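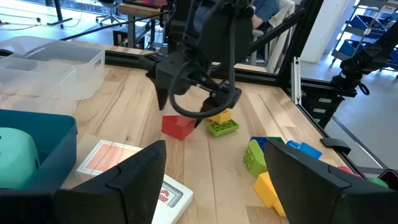 ## Six weeks of one and a half eyes

2019-10-20

Quick one before work. Well, quick for me. A few people asked how the eye is doing and I keep typing the same answer into my phone, so it's going here and I can stop.

Short version: double vision mostly gone. Patch is in the drawer. Still not driving.

Long version. I woke up one morning with two bathroom mirrors, side by side, the second one a bit higher. Shut one eye, one mirror. Shut the other, one mirror. Both open, two again. No pain to speak of, bit of an ache behind the right eyebrow, which I'd put down to the new pillow. Had toast. Poured the tea next to the mug. Rang in sick and then sat on the stairs feeling daft.

My sister drove me to A&E at Arnwood. I'd have gone to bed, for the record. She said double vision out of nowhere is not a bed thing and she was right, so if you're reading this with two screens in front of you, please go and get seen. Same day.

They took it very seriously, which frightened me more than the mirrors had. Smile, stick your tongue out, push against my hands, follow the pen. Blood pressure high. Blood sugar high as well, and I've had type 2 for years and had been, let's say, relaxed about it. Then a scan. Long wait on a trolley in a corridor beside a vending machine that hummed. Scan clear, no stroke, no bleed. I cried a bit at the vending machine.

### What it was

Sixth nerve palsy. There's a nerve that pulls the eye outwards, one each side, and my right one had packed up. So the right eye couldn't look right properly and drifted in towards my nose. Looking left I was nearly fine. Looking right, two of everything, further and further apart.

The doctor's best guess was the small blood vessels that feed the nerve, and that the diabetes and the blood pressure had done it between them. Best guess, she was clear about that. She said it very often gets better by itself over a few months and that they'd keep checking in case it didn't, or in case anything else turned up. I wanted a tablet. There wasn't a tablet.

### The patch weeks

Pirate jokes: many. Fine.

What I wasn't ready for was stairs. With one eye covered the bottom step just sort of isn't anywhere. Kerbs the same. I held on to a lot of walls. Pouring anything, I had to rest the spout on the cup. Threading a needle, forget it. Supermarket on a busy afternoon was the worst, people coming at me from the patched side, and I clipped a display of tinned tomatoes with the trolley and then aplogised to it.

Things that helped, in case you've been sent home with the same thing:

- Swapping the patch over. I was told either eye was fine for me, so I did mornings one side and afternoons the other. Ask yours, don't go by me.
- White tape on the edge of the bottom stair. Looks horrible. Still there.
- Turning my whole head like an owl to keep things on my good side.
- Sitting on the right hand end of the sofa so the telly was to my left. Took me 2 weeks to think of that.
- Audiobooks, because reading gave me a headache by page four.

Driving: told to stop and to tell the licensing people, so I did both. The bus to Vanhove goes once an hour and smells of crisps.

### Orthoptist

I'd never heard of an orthoptist before this. Mine is Amarachi Sani and she's brilliant, talks the whole way through, tells you what each bit is for. Little bars of prisms held up in front of the eye, then "tell me when the two lights join up". At the first visit they never did. She stuck a thin plastic prism onto my glasses, a bit like a ridged sticker, and the two clocks on her wall slid together into one clock. Best thing I've seen all year and it was quarter past eleven.

It does make things a bit smeary on that side and you get rainbows off street lamps. I didn't mind the rainbows.

Saw her again last week. The eye goes nearly all the way out now. She's put a weaker prism on and we'll see if I can lose it altogether next time. Only get doubles now at the far right, or when I'm dog tired.

### The other stuff

So yes, the sugar. I'm testing it again and writing it down, in a proper notebook, with a pen. New blood pressure tablet, makes my ankles a bit puffy, asking about that. Walking to the shop and back as I can't drive there anyway. I'd been skipping my check ups since June, and one or two before that if I'm coming clean. Booked them all back in. The nurse was nice about it, I'd been dreading her not being nice about it.

Right, bus in ten minutes and I can't find my shoes. Comments are open, I'm slow to answer becuase I still do screens in short goes. If you've had this and you came off the prism, tell me how long it took you.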